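Registo de avaria: o aquecedor de água Watent apaga-se a meio do banho

Última atualização: 2018-11-25

Escrevo este registo para mim e para quem tenha o mesmo aparelho. Português não é a minha primeira língua, peço desculpa se alguma palavra técnica não é a mais correta. Tentei escrever tudo pela ordem em que aconteceu.

Aparelho: esquentador a gás Watent, modelo 1279, com ignição a pilhas e chaminé natural. Está instalado na marquise de um apartamento em Guvville, no segundo andar. A torneira do duche é uma misturadora termostática da marca Callero.

Sintoma

O esquentador acende bem. A água sai quente durante alguns minutos e depois a chama apaga-se sem nenhum ruído especial. Se fecho a torneira e abro outra vez, ele acende de novo, mas o tempo até apagar fica mais curto. No lava-loiça da cozinha o problema quase não aparece. No duche aparece todos os dias.

O defeito começou em outubro, depois de o condomínio mudar o redutor de pressão na entrada do prédio. No princípio não fiz a ligação entre as duas coisas e por isso perdi bastante tempo com as pilhas.

Passo 1. Pilhas

Troquei as duas pilhas por novas, alcalinas. Limpei os contactos com um pano seco, porque um deles tinha um pouco de pó verde. A faísca ficou mais forte, mas o aparelho continuou a apagar-se no duche. Deixei as pilhas novas no lugar.

Passo 2. Gás

Verifiquei que a torneira do gás estava toda aberta. O fogão trabalhava com chama azul e estável, também quando o esquentador estava ligado. Não mexi em mais nada do lado do gás. Quem não é técnico não deve abrir esta parte.

Passo 3. Ventilação e exaustão

A grelha inferior da marquise estava meio tapada por uma caixa de cartão. Tirei a caixa. Com uma folha de papel fina junto da saída dos gases, vi que a tiragem era normal. Pensei que o sensor de exaustão podia cortar a chama, mas o manual diz que nesse caso o aparelho fica bloqueado e não acende logo a seguir. O meu acendia sempre.

Passo 4. Filtro de entrada da água

Fechei a água fria, pus um balde por baixo e desapertei a ligação de entrada. O filtro é uma pequena rede metálica. Tinha muitos grãos de areia e alguns pedaços de ferrugem, que devem ter vindo da obra do redutor. Lavei a rede com uma escova de dentes velha e vinagre. Esta operação melhorou o caudal em todas as torneiras. O duche passou a aguentar mais tempo, mas ainda se apagava.
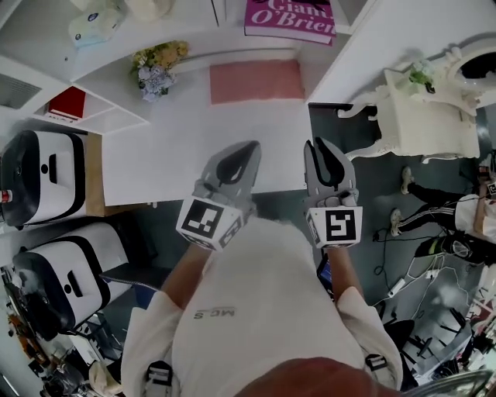
Passo 5. Medição da pressão

Comprei um manómetro simples na loja Rojanasak e montei-o na torneira da máquina de lavar roupa. Com tudo fechado, a pressão era boa. Com o duche aberto, o ponteiro descia bastante e ficava a tremer. Enviei um pedido ao apoio da Watent (ticket 1095) com estes dados e com a descrição dos passos anteriores.

Resposta do apoio, copiada como a recebi:

"Estimado cliente, pelo que descreve, o diafragma da válvula de água não recebe pressão suficiente para manter o gás aberto. Por favor, confirme se a torneira do duche tem limitador de caudal. Rode o seletor de água do aparelho para a posição de menor caudal e repita o teste."

Passo 6. Seletor e torneira termostática

Rodei o seletor de água todo para a direita. Depois desmontei o chuveiro de mão e encontrei um limitador de plástico dentro da mangueira, cheio de calcário. A torneira Callero tem também duas redes pequenas nas entradas, e a do lado quente estava quase fechada com a mesma areia do filtro. Limpei as duas. O limitador não o voltei a montar.

Há uma coisa que demorei a compreender. A termostática mistura água fria quando a água quente vem quente demais. Assim, o caudal que passa pelo esquentador diminui pouco a pouco, e quando fica abaixo do mínimo a chama apaga-se. Por isso o defeito aparecia só depois de alguns minutos. Baixei o seletor de gás para a posição média, para a água sair do aparelho menos quente e a torneira misturar menos.

Passo 7. Redutor do prédio

Mostrei as medições à administração do condomínio. O instalador veio afinar o redutor e a pressão com o duche aberto ficou estável. A peça nova do diafragma custava 400, segundo o orçamento que pedi na Rojanasak, e não foi preciso comprá-la.

Estado: resolvido. Desde a afinação, o esquentador não se apagou no duche. Vou limpar outra vez o filtro de entrada na primavera, porque pode haver ainda areia nos canos.

Falta uma dúvida que deixo aberta: com a máquina de lavar a encher ao mesmo tempo, a chama fica mais baixa durante uns segundos. O apoio ainda não respondeu a esta pergunta.

Comentários

canalizador_reformado: Bom registo. Nas termostáticas convém ver também as válvulas antirretorno, que ficam presas com a areia e dão o mesmo sintoma.

marquise22: Tenho o mesmo modelo e era o limitador da mangueira! Estava para chamar o técnico. Obrigada.

tolima: E no inverno, com a água da rede mais fria, a posição média do gás chega?

autor do registo: Ainda não sei responder. Se a água ficar fraca, subo o seletor um ponto e escrevo aqui o resultado.

Contacto: use o formulário da página | © Cadernos de Avarias Domésticas | Voltar ao topo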